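How to Get a Stuffed Animal Clean Without Changing Its Personality

Every plush toy has two states: beloved and washed. The trick is to get from one to the other without the owner, who may be four or may be forty-six, noticing a difference. I have been washing other people's stuffed animals in Emdale since before I had any of my own to ruin, and my method is slow, cheap and boring. Set aside an evening and most of the next day.

What you'll need

A sink or a dishpan
Mild laundry soap, the kind with no smell
An old soft toothbrush
2 bath towels you don't love
A mesh bag or a pillowcase with a knot in it
A needle and thread, in case of bad news

Before any water

Read the tag, if there is one. If it says surface wash only, believe it. Squeeze the toy all over and feel for anything hard. A voice box, a battery pack or a bag of beans changes the plan. Voice boxes do not enjoy baths, and a drowned one will tell you so at three in the morning.

Then go over the seams. A small hole going into the sink is a large hole coming out, with the stuffing drifting around it like oatmeal. Sew first, wash second. I learned this on a rabbit named Lurketti, who went in plump and came out a hand puppet.

Test the color somewhere the owner never looks. Dab a wet white cloth on it and wait a minute. Pale toys are usually fine. Red ones are liars.

The bath

Fill the sink with cool water and a teaspoon of soap. A teaspoon. The urge to add more is strong, and you'll pay for it in rinsing. Push the toy under, hold it until the bubbles quit, and squeeze it gently all over, the way you'd check a loaf of bread. Don't scrub yet. Let it soak for 8 minutes, then use the toothbrush on the dirty spots, going with the fur.

Rinse until the water runs clear, then rinse again. Soap left in the fur dries stiff, and stiff fur gets noticed. 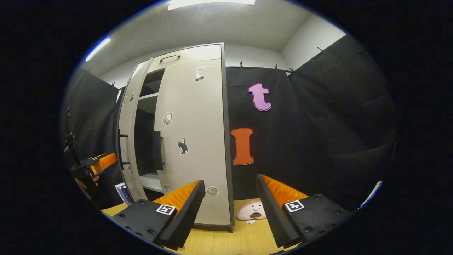 Noman Abbasi wrote in to say that round toys are the worst of the bunch, on the grounds that the middle stays wet for days after the outside feels dry, and that he now weighs his on a kitchen scale before and after. If it's heavier than when it went in, it isn't done.

I resisted the scale for a whole September out of pride. He's right. Write the dry weight on a sticky note and put the note somewhere the toy won't drip on it.

Drying

Roll the toy in the first towel and kneel on it. Don't let the owner watch. Repeat with the second towel, then stand it in front of a fan and turn it every hour or so. Never wring it, unless you want a toy with a waist.

A dryer on the no-heat setting is all right for plain plush, inside the knotted pillowcase. High heat melts the fur into something like a doormat, and there is no step in this guide for that.

Once the weight matches your note, fluff the fur with a dry toothbrush and return the toy to its usual spot, facing the usual way.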